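3.2 Condition of the boards

The desktop machines came from two sites, Tidatham and Atimside, and were opened on the same bench. Boards were left in their cases throughout. Memory was checked first, as modules are the part most often resold – and the part most often missing on arrival. Each module was recorded by slot before any other part was touched.
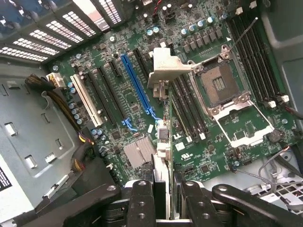
Figure 4. Work at the memory slots of an open desktop case, with the motherboard in place.

Expansion cards were dealt with next. Older boards that mix PCI and PCIe slots were kept as a separate group, because buyers ask for them to run old cards. In all, 1,152 modules were logged under the Frandsen grading sheet, which has 2 pass grades and a single fail grade. Modules with worn contacts were failed without further testing – the sheet makes no allowance for cleaning. Results by site are given in the next section.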